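Course materials > Housekeeping Practice > Unit 2 > Handout: Washing-up in a shared kitchen

Last updated: January

Scope

The handout covers crockery handling between the sink, the drying rack and the dishwasher in a staff or office kitchen. Glassware and cutlery are dealt with in the next unit. The reference site is the ground-floor kitchen at Madeo, where the practical will be held.

1. Sorting at the sink

Crockery is sorted by material before anything is rinsed. Ceramic and stoneware go to the dishwasher unless marked otherwise. Plastic is checked for a dishwasher mark on the base. Unmarked plastic is washed by hand at no more than hand-hot temperature and dried on a rack.

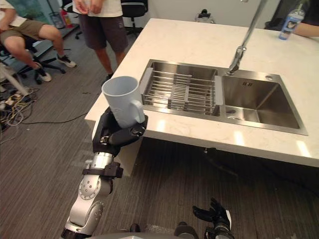

A double sink permits washing and draining side by side, provided one basin is kept for each purpose for the whole session. Change-over between basins is the usual cause of detergent left on drained items. With a wire rack laid over the left basin and the right one clear, washing is done on the right, in the deeper basin, and pieces move leftwards to drain. A plastic mug of the tall, straight type is drained upside down, handle outwards. Veined white stone worktops should be wiped at the sink edge after each batch; tea left standing on marble will mark it.

2. Loading mugs

Mugs go in the rack with the open end down. Lift by the handle, turn over above the rack and lower between the tines. The outer rows are filled first. Handles all point the same way, which allows a closer fit and makes unloading quicker.

Do not load from a rack that is only partly drawn out. The back rows are then filled by reach alone, and chipped rims follow. In the Athumani survey of shared kitchens, 310 of 2,134 mugs inspected had rim damage. The survey did not separate damage in loading from damage in storage.

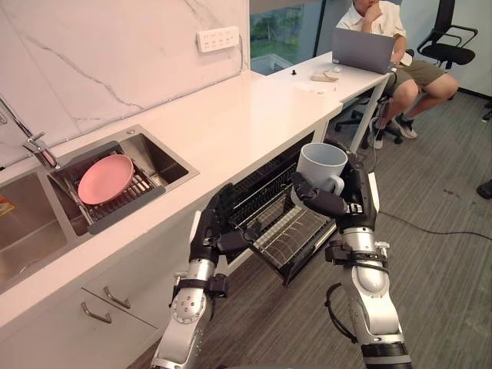 Lucía Soler objected at the last session that filling the outer rows first is wasted effort where a kitchen runs half loads, and that mugs should be spread evenly over the rack. The point is accepted for half loads. For full loads the order given in this section stands.

Plates left in the drying rack should be upright and separated by at least one slot. A plate lying at a slant holds water along its lower edge and may need drying with a cloth before it is put away.

3. Before closing the door

Check that nothing projects through the base of the rack. Push the rack fully home, then raise the door. If it resists, draw the rack out again and look for a handle caught at the side.
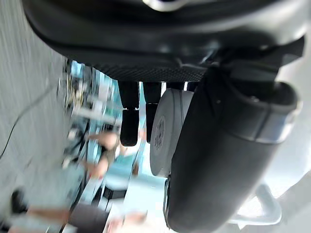
4. Preparation for the practical

Read sections 1 to 3. Bring one mug of your own, any material, and be ready to state how it should be washed. Written notes go to Zlatko Vukčević before the session.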